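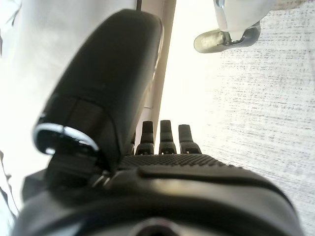 Mar 20, 2025

I have been meaning to write about club night for ages, and then every week I come home too tired and go straight to bed with a cup of tea going cold next to me. So tonight I'm typing this at the kitchen table before I even take my coat off!

We have a new name for the team, by the way. After a very long argument (Tadhg wanted something Irish, Kalliopi wanted something with fewer letters) we are now Team Karero, and it's already on the sign-up form for Tremholm in May, so there's no changing it.

Most of the evening went on the thumb. I had no idea how much a thumb does until I had to write the code for one. Fingers are easy enough – they curl, they uncurl – but the thumb has to come across at the right moment or everything ends up squirting out sideways. Kalliopi had me try 24 different timings and write every one of them down in my notebook, and I grumbled, and she was right to make me.

Tadhg spent his time on the scoring rules, reading the dull parts out loud in a newsreader voice. We get 5 minutes per run at Tremholm, including setup, and that worries me a bit because I am slow with cables.

Next week I'm bringing the good biscuits and my own screwdriver, and Kalliopi wants to start on the pinch grip.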